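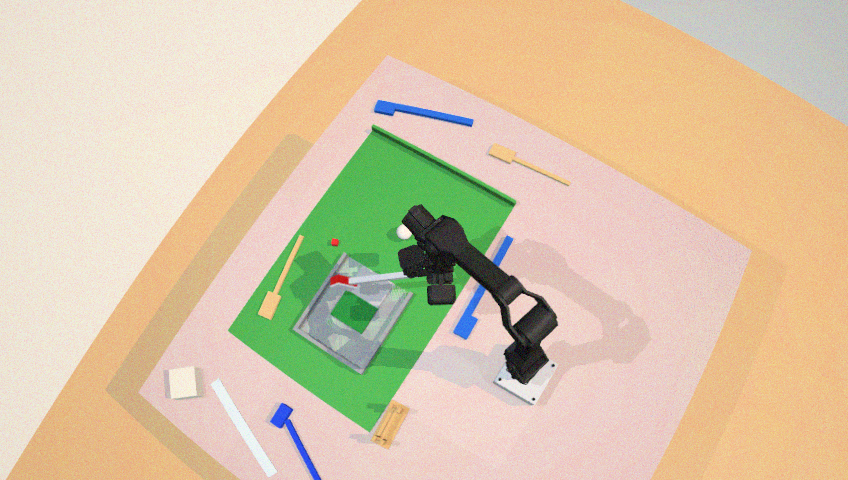 Solange der Planer nicht zugeben kann, dass er etwas nicht weiß, braucht man ihm auch keinen Arm zu geben, weder einen gerechneten noch einen aus Metall. So steht es in einer Zuschrift, die uns nach dem letzten Heft erreichte, und sie war durchaus freundlich gemeint. Der Satz ist hängen geblieben. Er hat mich im November nach Dornidell begleitet, in das lange, etwas zugige Backsteingebäude am Kanal, in dem die Softwareleute von Winorden sitzen, und dort habe ich ihn beim ersten Kaffee gleich vorgelesen. Es wurde gelacht, dann wurde es ein wenig still, und dann holte jemand einen zweiten Stuhl an den Bildschirm und wir fingen an.

Start Magazin Technik Werkstatt Archiv Kontakt
Lesezeit: 6 Minuten
Zuletzt aktualisiert: November

Der Arm und das Nichtwissen

Der Arm, mit dem man sich in Dornidell die Tage (und, wie ich hörte, auch manche Abende) vertreibt, steht in einer Simulation, auf einer rosafarbenen Matte, und er hält ein dünnes graues Stäbchen mit roter Spitze im Greifer. Mit so einem Werkzeug etwas zu erreichen, das klingt nach einer Aufgabe für Dreijährige, und Dreijährige können es ja auch. Für ein Programm fängt der Ärger schon damit an, dass der Arm plötzlich länger ist als vorher. Wo hört er auf? Am Finger, am Stab, an der roten Spitze? Der Planer, der bei Winorden Mabaso heißt, rechnet das Werkzeug vom Moment des Zugreifens an zum Arm dazu und sucht seine Wege dann mit dem verlängerten Körper. Das Stäbchen darf nirgends anstoßen, wo es nicht anstoßen soll, und zugleich muss es irgendwo anstoßen, sonst bewegt sich ja nichts!

Wie eng das werden kann, versteht man an dem durchscheinenden grauen Rahmen auf der grünen Matte. Er hat hochstehende Wände und in der Mitte eine Öffnung, und die rote Spitze befindet sich über einer seiner Ecken. Ein Mensch sieht den Rand und denkt nicht weiter nach. Die Wahrnehmung, also jener Teil der Software, der aus Bildpunkten Gegenstände machen soll, sieht durch die Wand hindurch das Grün und neigt dazu, die Wand für ein Stück Matte zu halten. Durchsichtiges ist in diesem Fach seit jeher eine Plage, und ich habe an jenem Vormittag mehr über Glas und Kunststoff gehört, als ich mir in ein Notizbuch schreiben konnte.

Früher, so erzählte man mir, gab die Wahrnehmung für jeden Gegenstand genau eine Lage heraus, sauber auf viele Stellen hinter dem Komma, und der Planer glaubte ihr aufs Wort. Heute liefert sie eine Wolke von Vermutungen mit, und Mabaso wählt Wege, die auch dann noch gut ausgehen, wenn der Rahmen ein Stückchen weiter links liegt als gedacht. Wo die Wolke zu groß wird, soll der Arm anhalten und einen zweiten Blick anfordern. Genau da wären wir wieder bei unserer Zuschrift, und ich gebe gern zu, dass ich mich über diesen Zusammenhang mehr gefreut habe als die Leute, die ihn programmieren mussten.

Sie hatten nämlich eine ganze Weile damit zu tun, dass der Arm vor lauter Bescheidenheit gar nichts mehr tat. Im ersten Durchgang mit der neuen Fassung liefen 2160 Versuche, und in 237 davon blieb der Arm einfach stehen und bat um einen weiteren Blick, und dann um noch einen. Ein höflicher Roboter, gewiss, aber kein besonders brauchbarer. Inzwischen sind höchstens zwei Rückfragen je Aufgabe erlaubt. Danach muss er sich entscheiden oder die Aufgabe ordentlich als nicht lösbar melden, mit Angabe der Stelle, an der es geklemmt hat.

Diese Angabe landet in Brelari, und Brelari ist, wenn man mich fragt, das heimliche Schmuckstück des Hauses, obwohl es furchtbar nüchtern aussieht. Es zeichnet jeden Versuch auf und lässt sich vor- und zurückspulen wie ein alter Kassettenrekorder, wobei neben der Szene mitläuft, was die Wahrnehmung vermutet, was der Planer verworfen und was die Regelung an die Gelenke geschickt hat. Man kann einen Gegenstand ein wenig verschieben und denselben Augenblick noch einmal rechnen lassen. Ich durfte das auch einmal probieren, nahm den kleinen roten Würfel und sorgte prompt dafür, dass der Planer einen ganz anderen, ziemlich umständlichen Weg vorschlug. Man versicherte mir, das sei ein lehrreiches Ergebnis.

Gegenstände zum Verschieben gibt es dort reichlich: einen Holzspatel, einen blauen Hammer, ein Leiterchen aus hellen Leisten, eine weiße Kugel. Für Mabaso sind auch die Dinge am Rand wichtig, denn alles, was in Reichweite liegt, ist entweder ein Hindernis oder ein mögliches Werkzeug, und manchmal beides kurz hintereinander. Die Auswahl des Werkzeugs ist die Baustelle für den Winter. Bislang wird sie dem Programm von außen vorgegeben, künftig soll es selbst abwägen, ob sich mit dem Haken besser ziehen lässt als mit dem Stab, und wie lange das Umgreifen dauert.

Bis zum echten Arm im Erdgeschoss ist es dann noch eine Treppe und, was die Software betrifft, ein gutes Stück mehr. Reibung lässt sich nur schätzen, Gelenke haben Spiel, und die Lampen werfen ihre Schatten nicht immer dorthin, wo man sie bestellt hat. Deshalb werden in der Simulation vor jedem Lauf Licht, Gewichte und Oberflächen ein wenig durcheinandergewürfelt, damit sich der Planer an keine bestimmte Welt gewöhnt. Als ich kurz nach vier meinen Mantel holte, lief der nächste Durchgang schon, und auf dem Bildschirm bat der Arm gerade um einen zweiten Blick.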